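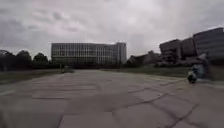
*Zuletzt geändert: 26. Juni 2020*

Maya Sabbagh stellt erst einmal Tee auf den Tisch und dann, weil der Tee allein ihr zu wenig vorkommt, noch einen Teller Aprikosen. Seit vier Jahren sammelt sie für ihr Projekt Redo Pflanzen, die in Fugen und Rissen wachsen, und wer sie danach fragt, sollte ein bisschen Zeit mitbringen.

"Angefangen hat es in Jelten, an einer Bushaltestelle", erzählt sie. "Der Bus kam nicht, und ich habe nach unten geschaut. Da stand ein Mastkraut, so klein, dass ich mich hinknien musste - im guten Mantel!" Inzwischen umfasst ihr Herbar etwa 130 Bögen, jeder mit Fundort und einer Notiz zum Boden. Manche davon sind, wie sie zugibt, kaum zu entziffern.

Am liebsten mag sie die großen Betonflächen, an denen andere vorbeigehen. "Beton reißt, wie er will. In so einem Riss sammelt sich Staub, dann ein wenig Feuchtigkeit, und irgendwann keimt da etwas. Das Bruchkraut zum Beispiel, das verträgt sogar Tritte." Ob sie denn nie etwas ausreißt? Sie lacht. "Vor meiner eigenen Haustür schon, da bin ich genauso schlimm wie alle."

Im Juni führt sie kleine Gruppen durch den Ort, zwei Stunden lang und meistens länger. Eine Lupe solle man mitbringen und Hosen, um die es nicht schade ist. "Und bitte keine Eile", sagt sie und schenkt noch einmal nach. "Letztes Mal sind wir nur 50 Meter weit gekommen, und es war ein wunderbarer Nachmittag."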